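My aunt left me her suitcase and 361 keys, and if you think I'm going to tell you what the keys were for, well, hang on, because I spent most of August asking the same thing.

She'd lived in Trilville all her life, on the street behind the old bus depot, and she never owned more than one door that locked. But there they were in a flour tin – house keys, padlock keys, tiny ones for diaries, one as long as my hand. Octavian Olteanu from next door had already counted them by the time I got there. He'd been feeding the cat and I guess he got bored.

"She bought them," he said. "At the Saturday sales. Twenty cents, fifty cents. I drove her."

"But what for?"

He shrugged and gave me the cat, who is named Husar and bites.

So I did what any sensible person with a week off would do, and I started trying them in things. The shed, the piano at the church hall, a locker at the Cedau train station that has been stuck since I was in school. I got yelled at there (fair enough). I got the piano open! It was already unlocked, though, so I don't think that should go on my record.

The suitcase I left till last. It was brown and heavy and it had a lock on it no bigger than my thumbnail, and I had this silly idea that if I opened it the fun would be over. I carried it up and down the stairs a few times. I put it in the bath for a night because the cat kept sitting on it.
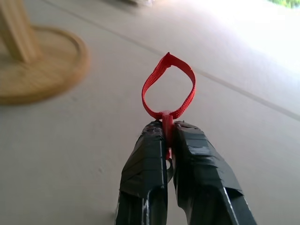 ## Allatstead

Simin Mousavi runs the repair counter at the back of the shoe store in Allatstead, and she'd known my aunt too. Everybody had, apparently, except me. I put the suitcase and the flour tin on her counter and she laughed so hard she had to take her glasses off.

"You brought all of them?"

"I didn't know which one it was!"

"It's none of them, honey. She lost that key on her honeymoon."

And that was it, that was the whole thing. My aunt had lost the key on a train, 300 miles from home, with all her clothes inside. She wore my uncle's shirts for seven days and had what she always called the best week of her life. When she got back she wouldn't let anyone break the lock. She said she'd find a key that fit. My uncle died and she kept looking, every Saturday, twenty cents, fifty cents.

Simin could have had it open in a minute with a bit of wire. She even got the wire out. I stood there with my hand flat on the lid and I could feel something slide around in there when I leaned – a hairbrush, maybe, or a shoe.

"Well?" she said.

I asked her if she had any old keys lying around.

She had a coffee can full of them under the register, and she wanted five dollars for the lot, and I paid it. Then I missed the bus home and had to call Octavian, who talked about the cat the whole way back and made me hold the tin on my lap.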